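Parking permits, again

The Plengate lot has a new permit system, and the old orange hangtags stop working at the end of February. If yours is faded to the color of weak tea, you have probably been here longer than the lot has been paved. Congratulations, and please hand it in anyway.

New permits are stickers. They go on the inside of the rear window, driver's side, where the Kedby patrol can read them without climbing on your bumper. Mayu Takagi is handing them out at the front desk from 9 a.m. Bring your plate number, which most of us apparently don't know by heart.

Motorcycles don't need a sticker but do need to be on the list. Hamidreza Bagheri keeps the list - he rides one, so he's been fairly generous with the definition of a parking space.

The overflow spots on Pusley Street are first come, first served, as they have been ever since people started fighting over them. Calls about towed cars go to extension 515.

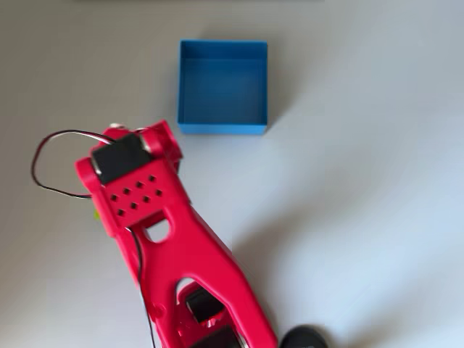

Can I get a second sticker for my other car?
Each person can have 2, but only one of the cars can be in the lot at a time.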